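The Year We Almost Renamed Everything

I should say up front that I love naming projects. I love them the way other people love kitchen remodels – the early part, with the swatches and the wine. By week six I usually want to lie down on the floor of whatever conference room we've been using.

Last spring a regional furniture company called Hultcombe hired our little studio to find it a new name. They had 30 stores, a decent website and a feeling that people under forty couldn't spell them. (We tested that later. People under forty could spell them fine. They just thought it was a cough medicine.) My partner on the job was Rajitha Khondokar, who runs strategy for us and has a much higher tolerance for spreadsheets than I do.

So we did what you do. We interviewed people in the stores, we read four years of customer emails, we filled a shared document with words. At its fattest that document held 1384 candidates. I know the number because Rajitha put it on the first slide of our first presentation, which I begged her not to do. Clients see a number like that and they want to read the list. All of it! The head of merchandising asked for a printout and came back two days later with notes in green pen.

We got it down to 221 by throwing out anything that was hard to say over the phone. I'm a big believer in the phone test. You call a friend, you say "Hi, I'm calling from Veres," and you listen for the pause. Veres died in that pause, by the way. My friend said, "From where?" and then "From whose?" and then she asked if I was okay.

Then the lawyers took their turn, and we were left with 8. I had two favorites in there, Kostinar and Kollside. Kostinar sounded like a place you'd go on vacation and come home with a rug. Kollside was sturdier, a little Scandinavian if you squinted, and it looked terrific in capital letters over a door. I mocked up both on delivery trucks, on hang tags, on the tape they use to close the boxes. I got completely carried away with the tape.

The meeting where we showed them was in June, in a showroom after closing, everybody sitting on sofas with the price tags still on. Kollside went over well. People were nodding. The CEO said it out loud a few times in different voices, and I started planning the launch in my head.

And then a woman from the upholstery workshop, who had been invited more or less as a courtesy, put her hand up and asked what she was supposed to do about the stamp. Every chair they'd made since the company opened had the old name stamped on the frame, underneath, where you only find it if you tip the thing over. Customers mentioned it in those emails we'd read. I had read them! I'd highlighted three or four. One man had found the stamp on his grandmother's armchair and driven more than two hours to the nearest store to buy the same model. 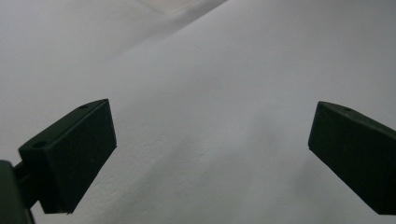 Keyvan Babaei

We went back to the hotel and I sulked over a club sandwich. Rajitha opened her laptop and searched the emails for "underneath" and "stamp" and "bottom of the chair," and the results just kept scrolling.

What we recommended in the end was dull to present and I still think it was right. Keep Hultcombe. Redraw the letters so they hold up on a phone screen, put the word "furniture" back on the signs (it had been dropped in an earlier redesign, which explains the cough medicine), and build the advertising on the stamp. The first ad was a kid lying under a dining table with a flashlight, reading the name. It cost very little and the stores asked for it as a poster.

We charged them less than we'd quoted, which my accountant has views on. I kept the roll of Kollside tape. I've been using it to close up boxes for my move, and the neighbors have started asking me what Kollside sells.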